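Two Arms and a Table: What Automation Changes in a Packing Room
Student project report, work and technology course
2019-01-02

I picked this topic because my aunt packed parts for a living and always said a robot would have her job by spring. It didn't, and I wanted to know why. So I spent my project weeks at Trnka, a small firm in Mavville that puts together mixed orders. A mixed order is a box with a bit of everything in it – tools, cables, gifts, whatever the customer asked for.

The packing room has 12 people in it. Most of them have been there a long time, and they all have opinions about the two-armed robot at the end table. I talked to as many of them as would put up with me. My main contact was Miloslav Jireš, who runs the shift and teaches the robot new items. Rüdiger Fröhlich from Drakeck, the company that sets up the arms, answered the technical stuff (very patiently, I should add).

What the robot is supposed to do

The plan is simple on paper. Things get laid out on the table, the arms pick them up one at a time, and a person checks what comes out. The trouble is that "things" can mean anything. A can is easy. It stands up, it's stiff, and it's the same shape from every side. A soft package is a pain because it never lies the same way twice, and clear plastic bags are worse.

The item I got kind of obsessed with was a set of hex keys in an orange holder. Miloslav says it's one of his favorite test pieces. There's a decent flat end to grab, but then you have all those thin metal keys sticking out in different directions, and the fingers have to close on the right part. 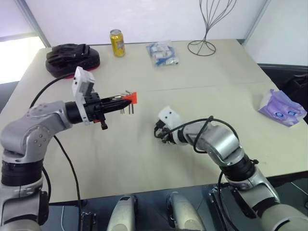
Figure 1. Left gripper holding the orange piece, with its metal pins pointing out around the fingers.

Before I started, I figured the job here was just pressing a start button. Wrong! For each new item, somebody has to show the robot where to hold it, which means doing the same grip over and over with small changes. Miloslav's target is 30 good grips for each item before he lets it into the regular work. The list had 122 items on it when I got there, so you can do the math on how long that takes.

What changed for the people

I asked everyone the same question: what's different about your day? The answers were all over the place. One woman told me her wrists feel better now that she doesn't pack tool sets all morning. The guy next to her misses packing them, because it was the one quiet part of the shift and he could think about other stuff. Both of them agreed that the checking is more tiring than they expected. You're standing still and watching, and your mind drifts.

Breaks came up a lot too. People used to stop together when a batch was done. With the robot, a batch doesn't really end, so they take turns, and a couple of people said they hardly see their friends on the other side of the room anymore. I hadn't thought about that at all when I wrote my question list. It ended up being the thing I heard about most.

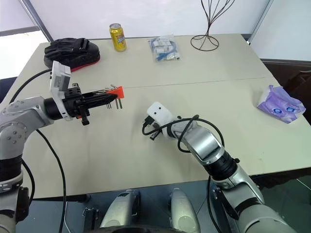
Then there's the question of who gets to teach the robot. Right now that's Miloslav and one other packer, and they each got 10 days of training from Drakeck. It pays a little more. Some of the others would like to learn it and feel like the door is closed, and I get why that stings – they know the items just as well. Rüdiger told me the training could be split into shorter pieces so more people could join. The firm says it will look at this in March, when it also decides whether the Fillton warehouse gets a pair of arms.

What I'd do differently

I should have talked to people before I watched the robot. I came in so excited about the grippers that my first interviews were mostly me asking about grippers, and those answers weren't very useful. I also only saw the day shift. The evening crew is smaller and from what I heard they're a lot less happy with the setup, so my results lean toward the people who like it.

As for my aunt's robot, nobody at Trnka had been let go when I finished my visits. Two people had moved to other work inside the firm, one by choice and one who'd rather have stayed. I asked the second one if I could quote her and she said no thanks, so I've left it at that.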